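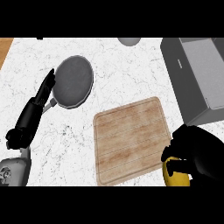 Dark grey frying pan on a marble countertop.

2 min read
143 shares

Cleaning and storing small fossils at home

By Keegan Fairweather

These notes apply to shells, crinoid stems, trilobites and similar pieces in hard limestone or shale. Bone and amber need different handling and are left out.

Start dry. Brush loose matrix away with a soft toothbrush, then a stiffer nylon one if the surface holds. Brass bristles leave yellow streaks on pale limestone and should stay in the drawer.

Test for water before soaking anything. Put one drop on the back of the specimen and wait ten minutes. If the spot softens, flakes or swells, stay with dry brushing. Many shales fail this test, including everything I have collected from the Hollis road cut. If the spot is unchanged, soak the piece overnight in plain tap water and brush again.

Vinegar is widely recommended and usually a mistake. Most marine shells are calcite, and so is the limestone around them – acid takes both at the same time. It is useful only where the fossil has been replaced by silica. Try it on a broken scrap from the same bed first.

For stubborn matrix, a carbide scribe or a sharpened masonry nail in a pin vise will do. Work away from the fossil edge, at a low angle, with the specimen bedded in a tray of dry sand. Wear eye protection and a dust mask. Shale and sandstone dust can contain quartz, so wipe the bench with a damp cloth and do not sweep.

Pyrite pieces are a separate problem. Humidity breaks them down into a white or yellow powder that also eats labels. Never soak them. Keep them in a sealed box with fresh silica gel, and recharge the gel when the indicator changes color. I check mine every November, when the heating comes on.

Label each piece before it goes into a box. Paint a small patch of clear acrylic on the underside, write the number in India ink, and seal with a second coat. The number goes in a notebook with locality, bed and collector. My trilobite from Gutmont is 659, and without the notebook it would be a grey rock with legs.

Plastic bead boxes work well for anything under an inch. Line them with polyethylene foam – polyurethane foam turns sticky with age.

37 comments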